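Visit report: Fultbridge Joinery Works and show rooms
Monday, October 13, 2025

The visit covered the Gilchrist door line at Fultbridge, followed by the furnished rooms where finished doors are fitted and used. The party met at the Tatelard gate and was issued with ear defenders.

Timber store and machining
Stock is held in open-sided racks and moved to the kiln by batch. The batch in progress was number 591. Stiles and rails are cut first, then grooved on a single spindle. Panels are machined separately and left unglued in the frame so that they can move with the seasons. Line output is 75 doors per shift. Dust extraction was adequate at the saws and poor at the spindle.

Finishing
Stain is sprayed, sanded back and sprayed again before the clear coat. Gloss is checked under a strip light, with most rejects arising at the inside corners of the mouldings, where the coat tends to pool. A dark mahogany-toned door with raised panels shows the high-gloss finish; the lip of the moulding catches the light.
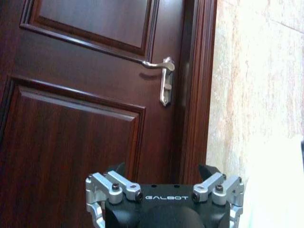
Handle testing
Lever handles are cycled on a bench rig. A Jondia latch was under test and the counter read 378. Springs are changed at the end of each run whether or not they have failed.

Furnished rooms
The bathroom has a dark brown door with a silver lever, set in a reddish-brown frame beside marble-look tiles. Guests on the tour asked mainly about steam. The works advises a gap of 50 mm between frame and shower tray, and sealing of the bottom edge before hanging.

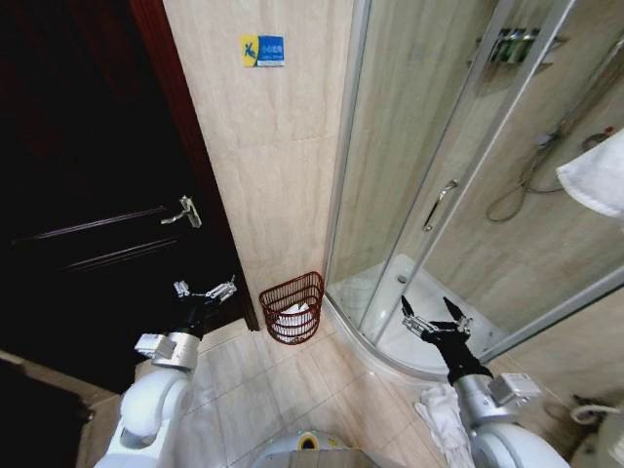 Access
Parking is behind the timber store. The canteen shuts at two. The next visit is planned for January; sturdy shoes are required.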